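第四讲 家庭小件物品的包装与存放

课程:居家物品管理基础
授课:Zlatko Lazarević
适用:第二单元,课前请读完第三讲关于分区的部分

一、本讲范围

上一讲讲的是大件:家具、被褥、换季衣物。这一讲讲小件,也就是单件体积小、数量多、用一次少一件的东西。棉签、牙线棒、创可贴、橡皮筋、回形针、针线、电池、茶包都算。小件的麻烦在于它们很少单独存在,总是跟着一个包装进门,包装怎么设计,基本上决定了它们以后放在哪里、怎么拿、什么时候用完。

本讲分五部分:包装的几种形式,透明与不透明的取舍,标签,存放位置,补货。最后有练习。

二、包装的几种形式

市面上的小件包装大致可以归为四类。

1. 软袋。塑料薄膜或纸塑复合,有的带自封条。成本低,运输占地小。开封以后形状不固定,立不住,在抽屉里容易被压到最下面。自封条用久了会合不严,棉制品放在这种袋子里,开封后最好转到别的容器。

2. 纸盒。能立、能叠,印刷面积大,信息写得全。怕潮。浴室里的纸盒一般先从底部变软,底角塌了以后整盒就歪了。纸盒适合放在卧室、书房和走廊柜里。

3. 硬质筒或硬质盒,多数是塑料的,也有金属的。能反复开合,能保持形状,里面的东西不会被压弯。筒身透明的可以直接看到余量。缺点是占地方,空了以后体积不变,很多家庭的柜子里堆着若干空筒,舍不得扔。

4. 独立小包装。一件一封,适合带出门,也适合用量很小的家庭。垃圾多,单价高。

同一种东西常常四类都有。买的时候先看打算放在哪里,再看价格。放浴室选第三类,放包里选第四类,放储物间做库存选第二类,第一类只在确定有现成容器可以转装的时候买。

关于开口,补充几句。筒状容器的开口有旋盖、掀盖、翻盖三种。旋盖最严,但需要两只手。掀盖一般是整片盖子扣上去的,单手可以打开,盖回去要对准。翻盖带一个铰接处,单手能开能关,铰接处是最先坏的地方。家里有手部力量较弱的人,优先选掀盖或翻盖,并且先在店里试一下。手湿的时候旋盖会打滑,可以在盖子边缘绕一圈宽橡皮筋。

三、透明与不透明

选透明容器的理由是看得见。看得见有两个作用,一是找得到,二是知道还剩多少。对小件来说第二点更要紧,小件用完往往没有过程,平时不注意,到用的时候才发现没有了。

选不透明容器的理由也有两条。一是避光,有些药品、香料、茶叶必须避光,这一类不讨论,照包装上写的做。二是视觉上整齐。透明容器里的东西如果长短不一、方向不一,摆在台面上会显得乱,哪怕实际上分类是对的。

我在这门课里建议的做法是:柜子里面用透明的,台面上用不透明的。台面上的东西每天都拿,余量心里有数,不需要看;柜子里的东西隔很久才碰一次,必须一开门就看到。

半透明(磨砂)容器介于两者之间,能看出有没有,看不清是什么。磨砂容器一定要贴标签。

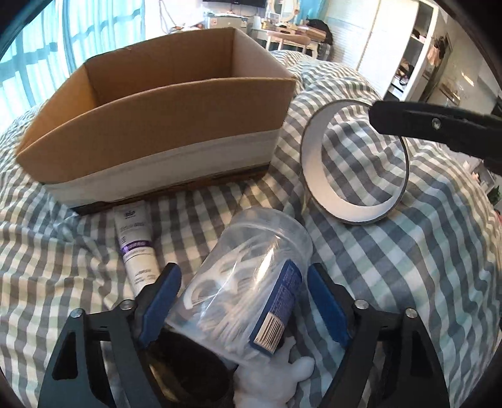
四、标签

标签分两种,厂家的标签和自己贴的标签。

厂家标签上通常有品名、材质、数量、生产批次、保存条件和条码。转装以后这些信息会丢掉,所以转装之前至少把两项抄下来或者剪下来留着:一项是保存条件,一项是有效期。棉制品和纸制品也有有效期,很多人不知道。剪下来的那一块可以直接放进新容器,贴着内壁,字朝外。

条码可以留着。补货的时候用手机扫一下,能找到同款,不必凭记忆去认。容器准备长期重复使用的,把原标签保留在上面也没有问题,前提是以后装的还是同一种东西。装了别的东西而不撕旧标签,是家庭存放里最常见的错误,涉及清洁剂和食品时会出危险。

自己贴的标签,写法有几点要求:

(1)写名称,不写类别。写“牙线棒”,不要写“口腔用品”。类别写在抽屉或篮子上,名称写在单个容器上。

(2)字朝向拿取的方向。放在抽屉里的容器从上面看,标签贴在盖子上;放在架子上的容器从正面看,标签贴在筒身上。

(3)写开封的月份。例如“八月开”。不必写到哪一天。

(4)用可以撕干净的标签纸。撕不干净的,用吹风机吹热以后从一角慢慢揭,残胶用食用油擦,再用洗洁精洗掉。

(5)一个容器一张标签。旧的不撕、新的盖在上面,几次以后会翘边,也会看错。

标签纸的牌子不重要。课上发的是 Tellinine 的白色哑光款,铅笔、圆珠笔都能写,水笔要等一会儿才干。

五、存放位置

小件的存放位置看三个条件:在哪里用,多久用一次,怕什么。

在哪里用是第一条。牙线棒饭后用,放餐厅或厨房的抽屉比放浴室合适,有人习惯睡前用,那就放浴室或床头。棉签如果主要用来上药,跟药放在一起;如果主要用来清洁缝隙,跟清洁用具放在一起。同一种东西有两种用途的,分成两处放,两处各放一小份,库存集中在第三处。

多久用一次是第二条。每天用的放在腰到眼之间的高度,伸手就能拿到。每周用的可以放低一层或高一层。一个月用不到一次的放最高处或者最里面,但要有标签。

怕什么是第三条。棉和纸怕潮,塑料怕热,橡胶怕光又怕油。暖气上方的柜子不放塑料筒和橡皮筋。水池下面的柜子不放棉和纸,除非装在能密封的盒子里。

下面是一个具体的例子。Noltport 的一户人家,两个大人一个孩子,浴室柜内宽 80 厘米,深 30 厘米,分上下两层。改之前所有小件都混放在下层,前后叠着,后排的东西看不见,常常重复买。改的步骤如下。

第一步,全部取出,按名称分堆。这一步只分堆,不判断去留。

第二步,检查有效期和受潮情况。受潮的棉制品扔掉,不要晒干再用。

第三步,同名合并。开了封的同一种东西并到一个容器里,先开的放上面。有效期不同的不要合并。

第四步,量柜子,再选容器。这户人家的柜子深 30 厘米,用浅篮子前后放两排太挤,改成长条形的抽拉盒,一个到底,拉出来就能看到后面。

第五步,上层放每天用的,下层放库存。孩子用的单独一盒,放在下层靠外,孩子够得着。剪刀、镊子和药品移到上层靠里。

第六步,贴标签,试用两周,再调整。试用期间标签用铅笔写。

这户人家试用之后只调整了一处:牙线棒从浴室移到了餐桌旁边的抽屉里,浴室只留了睡前用的一小份。

关于孩子,再说一条。家里有三岁以下幼儿的,所有小件都不能放在幼儿能碰到的地方,包括看起来无害的棉签和橡皮筋。床上、沙发上随手放下的也要收回去。电池,特别是纽扣电池,必须放在带锁或者需要两个动作才能打开的容器里。误吞纽扣电池要立刻去急诊,不要等症状出现。

六、补货

补货的办法很多,复杂的都坚持不下来。课上只讲一种,叫“备一开一”:每种小件家里只保留一份正在用的和一份没开封的。开了备用的那一份,就把名称写到购物单上。购物单贴在柜门内侧,笔挂在旁边。

促销的时候多买,要先算用量。以棉签为例,一筒 120 支,一个人隔天用一支,能用大半年。这样的用量一次买三筒,就要放将近两年,中间还会受潮,省下的钱抵不过占掉的地方和扔掉的部分。

用量大的家庭可以把备用份增加到两份,再多就不建议了。

也有人用划线的办法,在透明筒的外壁上画一条线,东西低于这条线就补。这种办法适合颗粒状的东西,像米、豆、猫粮。牙线棒、棉签这类细长的东西在筒里会互相架起来,看着还有半筒,拿几支以后一下子就落到底了,划线不准。

七、空容器的处理

空筒空盒的处理按下面的顺序考虑。

能马上装别的小件,就洗净、晾干、撕旧标签、换新标签,当天投入使用。

当天用不上的,最多留两个,放在固定的位置。

超过两个的按本地要求分类回收。塑料筒的盖子和筒身材质可能不同,底部或盖内一般有回收标志,看清楚再分。纸标签尽量撕下来。

Trajkovski 编的那本讲义里主张空容器一个都不留,我觉得对一般家庭来说太严了,留两个没有坏处。教材和本讲不一致的地方,作业以本讲为准。

八、练习

1. 选家里的一个抽屉或一层柜子,宽度不限,把里面的小件全部取出,按名称列表。表格三栏:名称、包装形式(按第二部分的四类填)、在哪里用。

2. 在列表里找出放的地方和用的地方不一致的物品,写出打算移到哪里。

3. 选其中一种物品,记录两周的实际用量,推算一份能用多久,再和家里现有的数量对照。

4. 为这个抽屉或这层柜子写一套标签,按第四部分的要求写,交草稿即可,不用贴好再交。

练习 1 和练习 2 下次课前交,课间会抽几份讨论。练习 3 需要时间,单元结束时交。交纸质或者电子版都可以,上午 9 点前放到教室门口的文件盒里,或者发到课程信箱。

九、下一讲预告

第五讲讲线缆和充电器。请带一根家里认不出用途的线来。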